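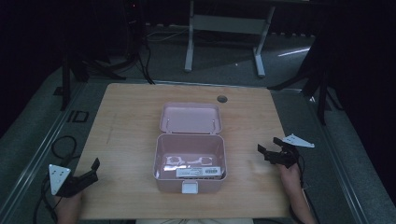 Section 2. Good practice before and during a session

I wrote this bit of the Callo guide after my first July with the hand-held grippers, and I've tidied it up twice since. If you've only ever driven an arm from a desk, please read it all the way through. The hand-helds feel so easy that people skip the rules!

2.1 Getting ready

1. Clear a proper walking space round your table. Stands, cables and floor rails all live at ankle height, and you'll be looking at your hands.

2. Run each gripper cable down and away from your wrist. I leave enough slack to reach the far edge of the table and then a bit more (I've yanked a plug out mid-take, and the noise is horrible).

3. Check both marker plates. They should be clean, flat and tight on their screws. If one wobbles, stop and fix it, even if the screen says tracking is fine.

4. Look at the finger pads. A bit of fluff or fraying is normal wear and I don't fuss over it. A pad that slides about when you push it with your thumb needs changing.

5. Put out only what the task sheet asks for. Cups, phones and spare screws go somewhere else.

Note: wipe plates with a dry cloth. Sprays leave a film on the white, and then the dots come and go in the log and you spend your afternoon hunting for a fault that isn't there.

2.2 Handling lidded boxes

6. Start with both grippers open, one either side of the box, and hold still for 2 seconds. Sonder uses that pause to line everything up.

7. Move the lid with one gripper and steady the base with the other. Go gently near the hinge. Small plastic hinges will put up with a lot of opening, but they hate being twisted.

8. Keep sleeves and fingers behind the jaws at all times. If you need to nudge something by hand, end the take first.

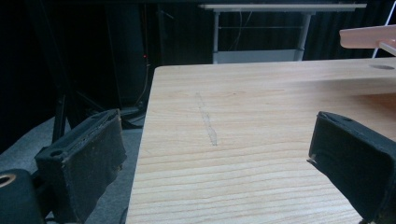 9. Between takes, lower the grippers over bare table and let the fingers open fully. It gives your forearms a rest too, and after an hour you'll be very glad of it.

10. Stop after 10 takes and swap with your partner. I know, you've just got into the rhythm! Swap anyway.

Caution: never close a gripper on your own finger "to see how strong it is". Florêncio Arruda has asked me to put this in writing, so there it is.

Caution: if error 409 comes up, both grippers are claiming the same name. Put them down, unplug one, wait for the light on the Calado hub to settle, and plug it back in. Don't carry on and hope. The takes will save, but left and right may be swapped all the way through.

2.3 Saving your work

Name the folder before you leave the table. Bad takes stay in, marked as bad, and you don't delete anything yourself. Our Pestallow set stands at 2,919 takes, and the duds have been some of the most useful ones when we check for slips.

Last changed 2018-09-29. Packing away is in section 3.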